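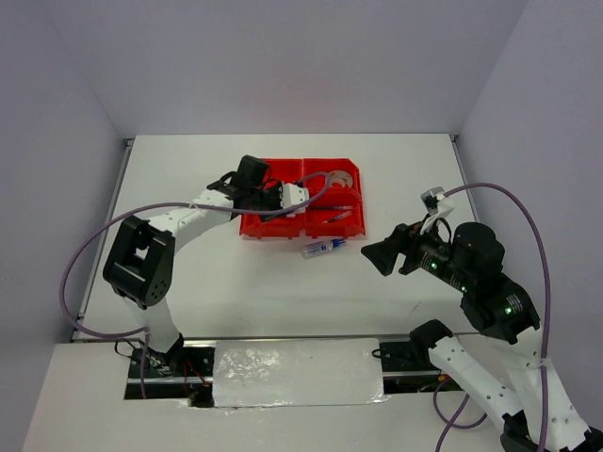

Margaux Texier

1/ I've kept the supply drawer for a small translation office for nine years. People ask me how to stop a shared drawer from turning into a junk drawer. A thread on what has worked for us.

2/ Empty it first. All of it, onto a table. If you sort inside the drawer you'll just push things from one corner to another. I did that for years and the drawer never got better.

3/ Test every pen on scrap paper. Two lines, no more. If it skips on the second line, throw it out. Don't put it back "for later." We had 78 pens last August and I kept 20.

4/ Tape gets its own compartment. Clear tape, masking tape, whatever you have, as long as it's all in one place. Fold the end of each roll under before you put it away. It takes a second and saves you picking at it with a fingernail.

5/ Don't buy the organizer until you've sorted. I bought one first, from Tolto, and it had six small slots and nothing long enough for scissors. It now holds teabags in the kitchen.

6/ Measure the drawer on the inside, at the bottom. Ours is narrower at the back because of the runners. Also measure the height. A tray that fits on the floor of the drawer can still catch on the frame when you close it.

7/ One long section beats two short ones. Rulers, scissors and letter openers all need it. Clips and erasers will sit in anything.

8/ Anything with liquid in it stays out of the drawer. Glue, correction fluid, screen cleaner. They go upright on a shelf. Killian Lecomte lost a box of good envelopes to a glue bottle and still brings it up at lunch.

9/ Batteries are separate too. New ones stay in the package. Used ones go in a jar by the door, and whoever is heading to the store takes the jar.

10/ Labels: I tried them and took them off. People read them for a week. What they do follow is what's already in the slot. If there's one marker in there, the next marker goes in with it. So when a slot runs empty, I refill it fast.

11/ Keep the spares somewhere else. We order staples in boxes of 100 strips and I used to leave the whole box in the drawer. Now one handful is in the drawer and the box is in the cabinet behind Theano's desk.

12/ Decide what doesn't belong. For us that's phone chargers, coins, takeout menus, keys with no tag. They go in a shoebox. I send one email, wait until the end of the month, and then clear the box.

13/ I go through the drawer twice a year. The last time was in February 2025 and it took less than an hour, most of it on pens. The first time took me a full afternoon.

14/ A few replies asked about drawer liner. We use plain shelf paper cut to size. The rubbery kind keeps things from sliding but it collects pencil dust and it's hard to wipe down.

15/ Timothée Huet asked where rubber bands go. I hang them on a hook inside the cabinet door. Loose in a tray they wrap around everything else. Old ones that have gone sticky should be thrown out, they leave marks on paper.

16/ I'll do paper and envelopes next. That shelf is in worse shape than the drawer was, and I still have to find out who ordered the square ones.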